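Workshop Tips: Practicing a Pickup Before You Build the Bench

Siobhán Hanrahan and I share the back half of the old Dunne garage, and since February we've been working out a small arm station that can pass things across the table while our hands are busy. I get asked about it a lot (mostly by people who want one for sorting screws!), so I'm putting down what has helped us, in whatever order it comes to me.

Make your table in the simulator before you make it in wood. Ours has the same proportions as the top we mean to build, which will be 60 inches long, and I moved it four times on the screen before I liked it. Moving it four times in the garage would have cost me a weekend and probably a toe.

Put ordinary clutter on it. I started with a bare top and everything went beautifully, and then I thought about what my own bench looks like by suppertime -- dishes, a phone, whatever model is half finished -- and felt a little foolish. Now I leave a phone close to where the gripper comes down, and I try every move with it there.

Keep two views going, one from back in the room and one looking straight down. From the side you get a feel for height and for what the arm might bump with its elbow. From overhead you see how the fingers line up, and that's the one I squint at longest.

The wide view first, then the one from overhead, both with the phone on the table:

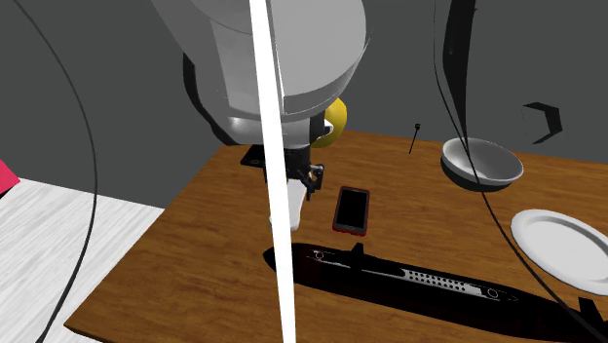
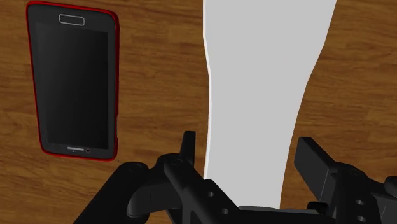 Slow everything down the first time through. Our project folder is called Wosorik (a long story involving a crossword), and in it there's a plain notebook file where we write the speed, the starting height and one line on how it went. We're up to 17 pages. Siobhán writes hers in full sentences and I write mine like a grocery list, and we can both read them, so I'd say don't fuss over the format.

Save a copy before you change the fingers. I once overwrote a pair I was very fond of and spent an evening drawing them again from memory, and they never did come out quite the same.

And when you do get to cutting real lumber, clamp a scrap board to the edge of the bench for the first few runs. A strip of old carpet on top of it is nice too, if you have some lying around.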